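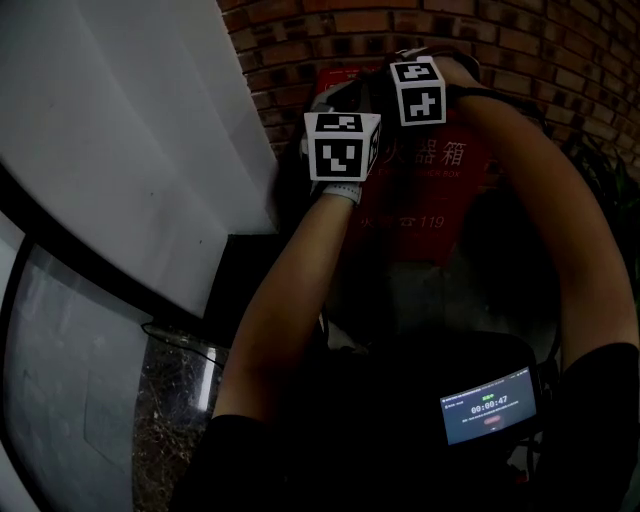
[potance-hw] Re: Capture kit order for the second site, draft budget
From: Kinga Hegedűs
To: potance-hw
Month: September

Replies inline, then a revised line list. I have trimmed the parts of the earlier message we already agreed on.

> The draft has us buying complete kits for Vorkbridge at the same
> configuration we run now: two marker cubes, gloves, head camera,
> chest recorder, cabling, charger. My first concern is that we are
> treating the cubes as a durable item. They are listed once, under
> capital, with no spares. At the first site we have been replacing
> them all the time and charging it to whatever line had money left.

Agreed, and I have moved them. Cubes are now a consumable. The printed faces are what fails. Corners get rubbed on walls, door frames and cabinet edges, the white margin around the pattern gets dirty, and detection drops well before the cube looks damaged to the wearer. A wearer working with both hands up against brick or steel will scuff a face sooner or later, and we can't ask them to be careful without changing the motion we are trying to record.

The Fovcombe quote prices cubes in lots of 100. I would take one lot and store it at Vorkbridge. The unit price drops again at 1000, but we would be committing to one marker size and one dictionary for the life of the project, and I don't think the tracking people are ready to sign that.

One condition for the order: the IDs must be unique per face across the whole lot, and left and right must be labeled on the underside. The last delivery had neither. We lost most of a morning finding out that two kits had the same left cube.

> Second, gloves. The draft has one glove per operator. Is that a
> typo or a decision?

It was a typo. The line should read pairs, in three sizes. Mounting is a separate matter and the draft did not cover it at all. At present the cube sits on the back of the hand and how it is held there varies by operator. If it shifts during a take, the cube-to-wrist offset from calibration is wrong for the remainder and we can't tell from the data alone. I want a fixed mount in the kit, same part for every operator, and a short recalibration at the start and end of each take so that a shift can at least be detected.

Fovcombe will quote a molded mount if we send them a drawing. I have asked for two variants, one for gloved hands and one for bare. Until the quote arrives the line carries a placeholder, marked P in the list.

> Third, recorders. The chest unit works but the operator has to look
> down to see whether it is running. I have seen people stop and check
> the timer several times in one take. If we are buying again, can we
> get an audible start/stop and a lamp?

The supplier offers a tone on start and stop as a firmware option at no charge. The lamp is a different enclosure and costs extra. I have put in the tone and left out the lamp. If someone has a case where a tone isn't enough (loud plant room, for instance), send it to me and I will price a few units with the lamp for those locations only.

I would also ask for the stop button to be recessed or to need a long press. The unit is worn close to the body along with the straps and cables, and a forearm pressed against the chest during a lift can reach it. I have takes in the log that end early with the operator unaware of it. I can't prove the cause, but the button is the first thing I would change.

> Fourth, what are we buying the data for? The draft justifies the
> kits by hours recorded. The robot side of the budget is sized by
> task. These two do not line up and the reviewers will see it.

This is the most serious point in your message and I have rewritten the justification. The earlier version said 1000 hours and stopped there. The new one ties hours to the task list for the Trummer arms. We have 59 tasks on that list. Some are bench tasks and need little variety in location. Others are building tasks: opening and closing wall cabinets, gripping a box by its top edge, reaching around fixtures, working next to plants and cables that get in the way. Those need many locations and few repeats in each.

Consequences for the budget:

The bench tasks can be recorded on the existing kits. No new purchase.

The building tasks need kits that travel, so battery, carrying case and spare cables move from optional to required.

The Trummer arms do not need to be at Vorkbridge while recording is going on. I have pushed their delivery back behind the first data review. This frees money early in the project and takes the arms off the critical path. It also means we know the required reach before we fix the mounting height, and with the wide overhead reaches in the building set I would rather have that settled first. A person can swing an arm out and over to get hold of an upper edge. Whether the Trummer can do it from a fixed pedestal has not been checked by anyone on this list.

> Fifth, safety equipment. If operators are handling extinguisher
> cabinets and similar, who has cleared it with the buildings?

Building clearance is not an equipment item, but it does have a cost and I have added it. My proposal:

We do not record any take that removes an extinguisher from service. Touching, gripping and opening a cabinet are on the list. Discharging or carrying off the contents is not.

For the tasks that require lifting a unit out, we buy our own cabinets and our own training units, clearly tagged as such, and place them where the building lets us. Cost is small next to the rest. Training units come empty, so the mass will be wrong unless we ballast them. Please do not forget the ballast, it is on the list.

Each building gets a written notice with the hours we are on site and the name of the person to call. Labor for this is in the site preparation line.

Markings on cabinets differ by country and by building, in language as well as in layout. If perception is expected to read them, buy a mixed set. If perception is expected only to find the box and its edges, a single model is enough. I need an answer from the perception side before the cabinet line can be closed.

> Last one: head cameras. Do we stay with the current model?

For now, yes. The lens is wide enough to keep both cubes in view when the hands are in front of the chest or raised. We do lose a face now and then to rotation, and that is the reason for having patterns on more than one face of the cube. Changing the camera would mean redoing the intrinsics, the mount, and the timing against the recorder. I priced the newer one for comparison. The camera is cheap, and the integration time is more than the rest of the kit put together.

What I would spend on instead is lighting compensation in software. Many of the indoor sites have a bright panel on one side and a dark corner on the other, and the exposure moves when the operator turns. A short study on fixed exposure can be done with what we have. No purchase.

Revised line list. P means placeholder, Q means quoted, H means we hold it already.

Marker cubes, lot of 100, unique IDs, L/R labeled: Q
Gloves, pairs, three sizes: Q
Fixed cube mount, gloved variant: P
Fixed cube mount, bare-hand variant: P
Head camera, current model: Q
Head camera mount, spare: H
Chest recorder with tone, without lamp: Q
Stop button change (recessed or long press): P
Harness and straps: Q
Cable set, right-angle connectors, plus one spare set per kit: Q
Battery and charger: Q
Carrying case: Q
Calibration board: H
Wall cabinets for our own use, model pending perception: P
Training extinguishers, tagged, plus ballast: Q
Site preparation labor, Vorkbridge: P
Trummer arms: Q, delivery after first data review
Pedestals for the above: on hold until reach is known

On the cable set, please look at the connector note before you approve. Straight connectors at the recorder stick out into the path of the forearm and get bent. Right-angle ones cost slightly more and come with a longer lead time from Fovcombe.

Contingency is at around 2 percent. That is too low for a list with this many placeholders. It was set by the template and I have asked finance if we may change it. If they say no, I will move the spare cable sets into contingency's place and keep the total where it is.

Needed from the list:

Perception: mixed cabinets or one model.
Tracking: final marker size, and whether the dictionary can hold a full lot with no repeated IDs.
Site leads: glove sizes for the operators you expect, and any location where a tone would not be heard.
Arms: someone to check overhead reach from a fixed base against the building tasks.

The cube quote runs out at the end of the month. I will place that order on its own if the rest is not ready, provided tracking has answered by then.

Kinga Hegedűs
Potance, hardware and site planning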